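Pleniveck Drawer Tasks: teleoperated demonstrations on a two-armed robot

README for the September release. Maintained by Lauri Väisänen.

Please read the section on known problems before training on anything in here. Most of the questions we had about the first release are answered in it.

Summary

Pleniveck is a set of demonstrations recorded by remote control on a fixed-base robot with two arms and a five-fingered hand on each. The operator wears a pair of Flasto gloves and a headset, and the robot follows the operator's arms and fingers. Every episode is one attempt at one task. There are 2,593 episodes in total, of which 1,995 are marked as successful by the reviewer. The rest are kept in a separate folder and are useful if you are working on failure detection or recovery.

The tasks all use the same table and a small set of household-type objects. The central object is a wooden box with a slot in the top and a drawer. Tasks include opening the drawer, closing it, putting a small item inside and moving a folded cloth out of the way first. 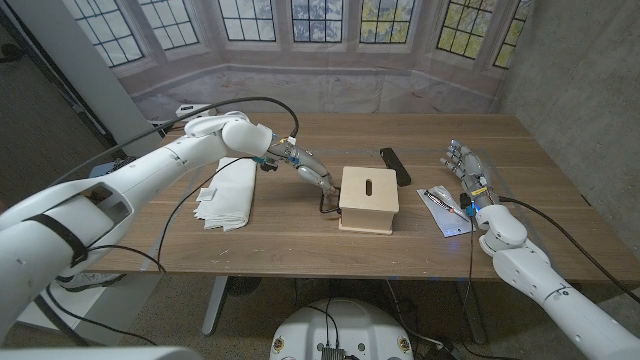 Each episode starts from a rest pose, which the operator reaches by pressing the left pedal. Recording begins on the second press and stops on the third. If the operator loses tracking, the arms hold their last commanded position and the episode is dropped at export. Dropped episodes are not part of the totals given above.

Folder layout

episodes/success holds one folder per successful episode
episodes/other holds failed, partial and abandoned attempts
calib holds camera and hand calibration, one file per recording session
notes holds the operators' session notes as plain text
splits holds the train and test lists

Inside an episode folder there is one video per camera, one file of joint states, one file of commanded targets and a short text file with the task name, operator code and review mark. Joint states and commanded targets are stored separately on purpose. The hands lag behind the gloves, and if you train on joint states as if they were actions you will get a policy that closes its fingers late.

Cameras

The head camera looks down over the table and sees both arms for most of an episode. It is the view we recommend starting with. Each wrist also carries a small camera which looks along the back of the hand. All streams are stamped by the same clock, and the loader picks the nearest frame from each.

Wrist views are not undistorted. Use the values in calib if you need straight lines to be straight. Exposure is automatic on all cameras, so brightness changes when a white sleeve or cloth fills much of the view.

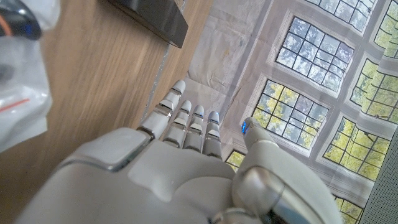
Finger data comes from the hand's own encoders and is given in degrees, thumb first. Zero means fully straight. In practice a relaxed open hand rarely reads zero on every finger, and small offsets differ between sessions, so subtract the session offset in calib before comparing. The wrist video is a good check on this. With the four fingers held nearly straight and the thumb curved in towards them, all the fingertips are in view at once, and the blue light at the tip of the thumb is easy to find against the pale shell. We used wrist footage like this to catch two sessions in which the ring and little finger columns had been swapped. Both have been corrected in this release.

Hand contact values are included but have not been calibrated. Treat them as on or off.

Operators and instructions

Operators had a practice session before anything was kept. They were told to work at a comfortable speed, to avoid looking away from the table and to finish with both hands clear of the box. They were not told which fingers to use. As a result there are several ways of opening the drawer in the data: some operators pinch, some hook a single finger, and some push from the side until it moves and then pull. We have left the styles mixed and have added a style tag where the reviewer could tell.

For drawer tasks only one arm is needed. The idle arm is still recorded, and its small movements are the operator's own. Mask it out if they cause trouble. The loader has an option for this called idle_mask.

A few operators preferred to rest the idle arm on the desk during long sessions. When they did, the robot's idle arm went lower than usual. These sessions carry the tag low_idle.

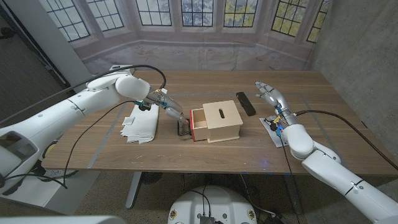 Review was done by one person watching the head view at normal speed. A drawer opening counts as successful if the drawer is out far enough to put an item in and the box has not slid outside the work area. Closing counts if no gap is left that the reviewer can see. The reviewer went back over a sample on a Tuesday two weeks later and changed very few marks. The changed ones are listed in notes.

Splits

The training list has 1,799 successful episodes. The remaining successful ones are for testing. The split is by session, so no session appears in both. Please keep to it if you report numbers, and say so if you used anything from episodes/other.

Known problems

Some early sessions have cables crossing the lower part of the head view. They were rerouted later and the look of the table changes as a result.

The printed backdrop was rehung between sessions and is not always in the same place. Policies trained on the head view alone can pick up on it. Cropping to the table helps.

The box position was varied by hand inside the taped area, without a fixed grid. Positions near the back edge are under-represented.

Thin clear plastic is badly handled by the depth stream. Expect holes.

Audio was not recorded.

Baseline

A small baseline trained with the Nigam toolkit is in the baseline folder, along with its config. It takes the head view and one wrist view. It opens the drawer reliably when the box sits near the middle of the table and gets worse towards the edges. We have not tuned it and would be glad to see it beaten.

Use and contact

Free for research and teaching. For anything else, ask first. Faults in the data should be reported on the Birkeck tracker with the episode number, the camera and the time in the video. Reports without an episode number are hard to act on and may be closed.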